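Ticket: Label printer drops jobs after switch to network queue
Product: Flendero Print Server
Status: Resolved
Priority: Normal
Site: Plollivia, packing office

Problem as reported

Shipping labels sent from the order system print normally in small batches. Any batch over 40 labels stops partway. The printer goes idle, the queue shows the job as complete, and no error appears on the front panel. The remaining labels are never printed. The same batch sent over USB from the old workstation finishes every time.

Environment

Print server is on the current release, installed from the standard package. The printer has a fixed address on the office network. Label size is the default for the site. The order system sends raw data to port 9100. There was no change to the label template before the fault started. The only change was moving from USB to the network queue.

First checks

Restarted the printer and the print server. No change.

Replaced the network cable and moved the printer to another switch port. No change.

Sent a test batch of 200 labels. Printing stopped after label 43. Repeated the test twice with the same data and got the same result. A stop at the same label each time suggests a buffer or size limit - a bad cable would normally fail at different points.

Sent the same batch with the logo removed from the template. This one ran further before it stopped, which also points to data size.
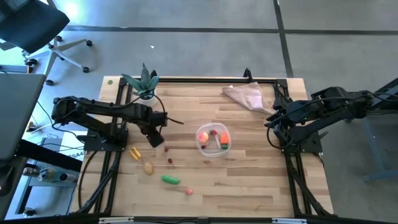 Log review

Turned on verbose logging for the queue and repeated the full batch. The relevant lines:

09:14:02 job accepted, pages 200
09:14:02 connection opened, port 9100
09:14:09 write blocked, waiting for device
09:14:24 idle timer expired, closing connection
09:14:24 job marked complete

The printer fills its input buffer and stops accepting data while it prints. This is normal. The server waits 15 seconds, decides the connection is idle and closes it. The data still held on the server is thrown away. The job is then marked complete when it should be marked failed, so the retry rule never runs.

Over USB the timer is not used, so the fault does not appear.

Workaround

1. Open the queue settings and select Advanced.
2. Set Idle timeout to 0 (disabled).
3. Set Close connection to After last byte.
4. Save, then stop and start the queue. A pause and resume does not reload the settings.

Test after the change: 200 labels sent, 200 printed. The batch was repeated with the logo restored to the template and also finished. 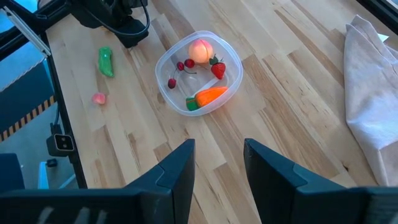 Kobzar: Same fault at our site on the same release, but setting the timeout to 0 did not hold. The value went back to 15 after the nightly restart. Is there a second place where it needs to be changed?

Reply from support

Yes, if the queue was created from a shared profile. The profile is read again at startup and overwrites the local value. Edit the timeout in the profile, or detach the queue from it first. The Plollivia queue was created by hand and was not affected.

Kobzar: Changed it in the profile. The value is still 0 after a restart. The Saturday run was 1,148 labels and all of them printed.

Resolution

Cause confirmed as the idle timer running while the device is busy. Passed to development as two defects: the timer should not count time spent in a blocked write, and a job with unsent data should not be marked complete. The workaround stays in place until both are fixed. Sites using Biver drivers on the client side do not need to change anything there.

Ticket closed.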